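Jiltora Shapes

Small coloured blocks, printed at home, for sorting, stacking, posting and generally pushing about on a table. The folder holds the shape files, a pile of photographs and the notes that go with both. I've had more fun with this than with anything else I've made in years, so please forgive the length of the notes!

What's in the folder

shapes/ has the files for printing, one per block
photos/ has 405 pictures of the blocks laid out on boards
labels.csv has one line per picture, with the shapes and colours in it
boards.txt has my notes on the surfaces
changes.txt is what it sounds like

If you only want to print the blocks you can ignore everything except shapes/. If you only want the pictures, take photos/ and labels.csv together, as the file names in one match the first column of the other.

The shapes

Everything here started with a star and a cylinder. I wanted pieces that are plainly different from one another when you look down on them, and that are still nice to pick up. A star has points and hollows all the way round, so fingers find it quickly. A cylinder is the opposite, smooth and a bit dull on its own, but put two of them side by side and they suddenly make a new outline (this is my favourite thing about them, and there is a whole group of pictures devoted to it, tagged "pairs").

All the shapes are straight-sided with flat tops. No domes, no cones. I tried some rounded ones early on and they wandered off the table at every chance they got, so they live in shapes/old/ and I don't look after them any more.

Printing

Lay each block flat, with the outline facing up. None of them needs supports. I leave the ridges from the printer as they are and don't sand anything, partly from laziness and partly from taste: the lines catch the light beautifully on the brighter colours, and they give you something to grip. If you prefer a smooth finish, sand before you paint or you'll lose the edges of the star.

The yellow-orange is Menzies filament and I'm very fond of it. The green came on a Dronix reel. Any ordinary filament will do, though, and I'd love to see a set in colours I haven't thought of.

The boards

A good board makes the blocks look twice as good, and I'll happily talk about boards all day. The one I come back to is pale maple with a few darker strips running along it. It's light enough for every colour to stand out, and the strips give the eye a line to follow when you set pieces out in rows.

A bright green star on that maple is about as cheerful as a bit of plastic gets. The wood sits on a blue table full of small round holes, and between the blue, the cream and the green I hardly want to move anything.

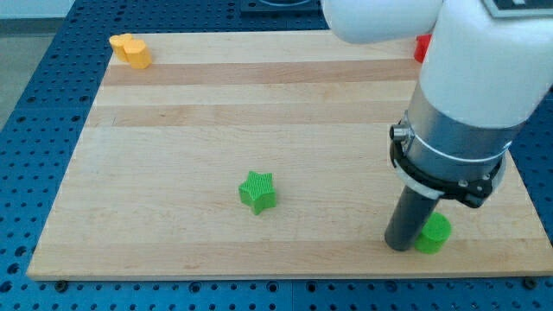 Colour names

The colour column in labels.csv uses plain words. "Green" means the bright green. "Yellow-orange" is one colour and not two, and I've kept the hyphen everywhere so that you can search for it. I did have separate words for the lighter and darker yellows at first, but the same cylinder would come out as one in the morning and the other after tea, so I folded them together in June.

Shadows and shiny tops don't change the label. If a cylinder has a pale patch where the light lands on it, it's still yellow-orange.

Labels

Each line gives the picture name, the board, then the blocks from left to right. Where one block stands partly in front of another, both are listed and the line has "overlap" in the last column. Of the 405 pictures, 376 have been checked a second time by eye. The rest are marked "once" and are perfectly usable, but look them over if your project depends on getting every block right.

Anything lying beyond the board is left out of the labels. So are the board's own stripes and fastenings.

Known problems

The Prernent viewer sorts the pictures by name as text, so picture 90 turns up after picture 900. (The numbers run past 405 because I threw out plenty along the way and never renumbered.) Sort by number if your viewer lets you.

Two shape files in shapes/old/ open at the wrong size. Scale them up or, better, use the new ones.

Using and sharing

Print them, paint them, hand them round, put the pictures in your own work. A mention of Jiltora Shapes is welcome. These are small pieces, so keep them well away from babies and from dogs with opinions about plastic.

If you draw a new shape, send it in with a picture of it on any board you like. Flat top, straight sides, no supports. A crescent is next on my own list, once I can stop the tips from curling.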